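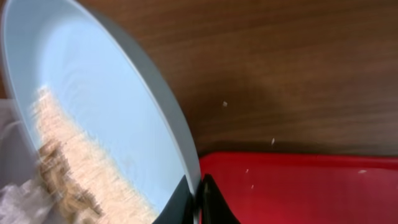
A pan held in a robot's gripper. The loose food inside slides toward the lower side as the pan tips.

How Do Robots Choose a Hand?
A Reader for Young Engineers, Ages 8 to 12
Prepared by the Cumedeo Learning Office

Think about the last time you helped clear the table. You picked up a plate, carried it without tilting it, scraped off the crumbs, and put it in the rack. Your hands changed shape for each part of the job. You did not have to plan any of this.

A robot has to have every part of that job worked out. The first question engineers ask is which hand to give it. A robot's hand is called a gripper. Many grippers have only two fingers, and the fingers open and close like a clothespin. With two fingers, the shape of each finger matters a great deal.

At Cumedeo, the testing group compares grippers by having robots do kitchen chores. This reader explains how the comparison is done and what the words mean.

Why Kitchen Chores?

A kitchen table is a difficult place for a machine. A plate is flat and hard to get a finger under. A napkin folds up when it is squeezed. A carrot is wide at one end and narrow at the other. Grains of rice roll and scatter, and they are too small for most grippers to pick up one at a time.

A gripper that does well with wooden blocks may do poorly with these things. The testing group therefore uses ordinary dishes and ordinary leftovers.

The Two Finger Sets

The group compared two sets of fingers this spring. The first set is called Terkeo. Its fingers are long and come to a narrow tip, so they can reach into small spaces. The second set is called Poton. Its fingers are shorter and wider, so they press on a larger part of whatever they hold.

The robot arms stayed the same for both sets. The table, the dishes and the chores also stayed the same. When only one thing is changed, the testers can tell what caused the difference. This is called a fair test, and you may have done one in science class.

What Happens When a Pan Is Tipped?

Tipping food out of a pan looks simple. Try it slowly the next time you have an empty pan in your hands, and notice what your fingers do. As the pan tips, it tries to turn in your grip. You squeeze a little harder without thinking.

A two-finger gripper usually pinches the edge of a pan, with one finger inside and one finger outside. If the squeeze is too weak, the pan swings. If the squeeze is too strong, a thin dish may bend or crack. The controller is the part of the robot that decides how hard to squeeze. It is a small computer, and it sends new instructions to the fingers many times each second.

Dry, flaky food adds another problem. It may stay still at first and then slide all at once. When it slides, the weight moves from one part of the pan to another. The controller must be ready for this change.

Why Put a Camera on the Wrist?

A camera placed up high can see the whole table. It helps the robot find the tray, the dishes and the rack. However, an arm may block its view at the very moment the fingers close.

A wrist camera rides along with the hand. It sees the fingers and the object from close by, but it cannot see much of the room. Fast-moving food can also look like a blur to it. Engineers often use both kinds of camera so that each one can fill in what the other misses.

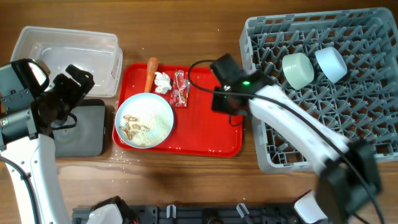

How Are the Scores Kept?

Each attempt at a chore is called a trial. The group ran 181 trials and scored every trial on the same four questions:

1. Did the fingers take hold on the first try?
2. Did the dish stay steady while it was moved?
3. Did the food go where it was meant to go?
4. Was the dish set down gently?

Each "yes" earns one point, so the best possible score for a trial is 4. Spilled crumbs are not hidden or left out of the notes. They help the engineers learn which movements were too quick.

What Did the Group Learn?

The wider Poton fingers held pans more steadily during tipping. The narrow Terkeo fingers were better at lifting small items that lay close together. Neither set was best at every chore. Gonzalo Figueroa, who leads the testing group, wrote in his report: "The right gripper depends on the job. We would choose Poton for dishes and Terkeo for small scraps."

Try It Yourself

Ask an adult for two pairs of kitchen tongs with different tips. Place a carrot, a paper napkin and a plastic plate on a tray. Move each item to a second tray with the first pair of tongs, and then repeat with the second pair. Use the four questions above to keep score. Sweep up when you have finished.

Words to Know

Gripper: the part of a robot that takes hold of things.
Controller: the computer that tells the robot's parts how to move.
Trial: one attempt at a job during a test.
Fair test: a test in which only one thing is changed.

Last reviewed 2/6/23

Related Readers
How a Robot Arm Bends: Joints and Motors
What Is a Sensor?
The Wong Workshop: Building a Cardboard Gripper
Measuring a Squeeze
Two Arms or One?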